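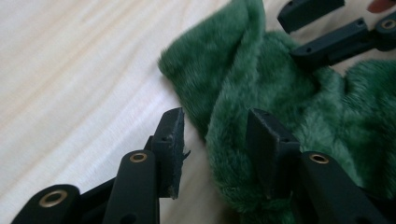 Fake fur, also called faux fur or pile fabric, is a textile made to have the look and the touch of animal fur. It consists of a backing, which is usually knitted, and a pile of fibers standing up from this backing. It is used for coats, collars, hats, toys, blankets, cushions, stage costumes and the covers of some musical instrument cases. The name "fun fur" is used in some shops for the kinds with strong colors that do not try to look like any animal.

Terms

In the trade, the word "pile" means the fibers which stand on the face of the cloth. "Backing" or "ground" means the part that holds them. "Nap" is the direction in which the pile lies. When a hand is moved with the nap the cloth feels smooth, and when it is moved against the nap the fibers rise and the color looks darker. Pile which is shorter than the thickness of a finger is often sold as "plush" or "minky", but these words do not have one fixed meaning and different sellers use them differently. Long pile is sometimes called "shag".

Fibers

Most fake fur is made from acrylic, modacrylic or polyester fibers, or from a mixture of them. Acrylic is light and takes dye well. Modacrylic is harder to set on fire than acrylic, and for this reason it is chosen for many toys and wigs. Polyester is strong and keeps its shape after washing, but cheap polyester pile can look too shiny. Older fake furs were made with silk, mohair or rayon on a cotton ground. Some present makers use wool or hemp in part of the pile, although these cloths are more expensive and are produced in small amounts.

Many long furs have two kinds of fiber in the same pile. The longer and thicker ones are called guard hairs, as on a real animal. The shorter ones shrink under heat during finishing and become the underfur. The difference of height gives the cloth depth.

Manufacture

The most common method is sliver knitting. A sliver is a loose rope of combed fibers which were not spun into yarn. On a circular knitting machine, the fibers are fed from the sliver to the needles at the same time as the ground yarn, so that each loop of the ground holds a small tuft. The cloth comes off the machine as a tube and is cut open.

A second method is weaving. Two ground cloths are woven face to face with the pile yarn going between them, and a blade cuts the pile in the middle, giving two pieces at once. Woven pile is firm and does not stretch much. It is preferred for traditional teddy bears and for furniture. A third method is tufting, where needles push the pile yarn through a ready cloth, but it is more usual for rugs.

After knitting or weaving, the back is often coated with a thin layer of resin so that the fibers do not pull out. The face then goes through brushing, shearing and polishing. In polishing, a heated roller with grooves makes the fibers straight and gives them luster. The order of these steps is different from mill to mill, and some mills repeat the shearing several times.

Color

The fibers can be dyed before knitting, or the finished cloth can be dyed in one piece. Dyeing before knitting allows fibers of different shades to be mixed, which makes the color less flat. Animal patterns such as leopard are usually printed on a pale pile, but stripes and spots can also be knitted in by changing the sliver. For tipping, only the ends of the fibers are colored.

Shade is difficult to judge on pile cloth. The same roll may look lighter or darker depending on the nap and on the place of the lamp. For this reason pieces for one garment should be cut from one roll and with the nap in the same direction, commonly downward.

Cutting and sewing

Fake fur is cut from the back, in one layer. The cutter marks the pattern on the backing with chalk or pen and cuts only the backing, with a short blade or with the points of the scissors, sliding them under the pile. If the pile is cut too, the seam will show as a bare line. The pile near the seam is brushed inward before sewing, and after sewing the caught fibers are pulled out with a pin or a comb. Seams are not pressed with an iron, as most of these fibers melt or become stiff with heat.

In the sewing manual of Oranuch Sombatkul, it is advised to shave the pile inside the seam allowance in order to reduce the thickness. Sze-wing Wan, a costume maker, writes against this practice for knitted backings with no coating, where she finds that the seam becomes weak.

Weight and grades

Mills describe the cloth by its weight in grams per square meter and by the height of the pile. The Clasley mill lists its light toy plush at 382 grams and its heavy coat fur at 642 grams. Its longest pile for costumes is 154 millimeters, and the most ordered one is 20 millimeters. Weight alone does not show quality. A thick coating on the back adds weight, and the pile may still be thin. A simple check is to fold the cloth with the face outward and see if the backing is visible along the fold.

Care

Short pile of polyester can normally be washed by machine in cold water. Long pile is better washed by hand. The cloth is dried flat or hanging, away from radiators, and is brushed when it is still slightly damp and again when it is dry. Pile that was pressed in storage often recovers after shaking and some hours in a humid room. Pile that was matted by heat does not recover.

Environmental questions

Fake fur avoids the use of animals, but its usual fibers come from petroleum and do not break down quickly. Washing also releases small fibers into the water. A study by Pak-hei Poon and Yao-tsung Hsiao compared washed samples and found that new cloth lost more fiber in the first wash than in the later ones. Recycled polyester is now used by several makers, Tonda and Prandari among them, mainly for shorter pile. Recycling of the finished cloth is still difficult, as the coating and the mixed fibers cannot be separated easily.

See also

Velvet
Terry cloth
Chenille
Mohair
Sliver knitting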